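Workshop corner: keeping the white pipe parts together

Many members asked me in August why the plumbing shelf was always such a mess, and I did not have a good answer then. Now the shelf is sorted, and I would like to explain how it works so that it stays this way through the winter.

The biggest problem was the white PVC pipes with a threaded end. They came to us from different places. Part of them was left over from the Bridel greenhouse, part was given by the Kyei family when they changed their bathroom, and the rest we bought. They look the same from a distance, but the threads are not all the same. If you force a wrong one, the first turn feels fine and then it goes crooked, and after that neither part is good for anything. Please try every thread by hand before you take the pipe home. It should turn easily for at least two full turns. If it does not, put it back and take another.

The long pipes, those over 50 cm, now lie flat on the lower shelf with all the threads pointing to the door. The short ones stand in the grey crate. I ask you kindly not to stand the long ones in the crate also - they fall over and the threads get chipped on the concrete.

Then there are the moulded pieces. These are more difficult, as most of them belong to a set and are not useful alone. When you bring such a piece, please tie a paper label on it and write what it was part of, even if you are not completely sure. "Perhaps from a shower tray" is already a help to the next person. Pieces without a label go in the box under the window, and in spring I will offer them to the recycling yard.

For sorting, I recommend to spread a dark cloth on the bench first. White plastic on our pale bench is tiring for the eyes, and on black you notice a crack or a damaged thread much sooner. The cloth hangs on the hook beside the Telero vice. Shake it outside when you are finished, please, not over the floor.

We still need end caps, pipe clips and one good roll of thread tape. Sealant we have enough of, thanks to Nevska.

The next sorting evening is on 4 December 2023 and starts at 19:00. Bring your own gloves if you have small hands, the ones in the drawer are all large. 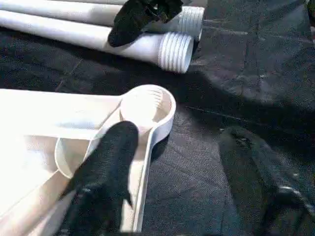

If you cannot come that evening but have parts to give, leave them in a closed bag by the workshop door with your name on it, and I will put them in their place the next morning.

Fouzia Mohmand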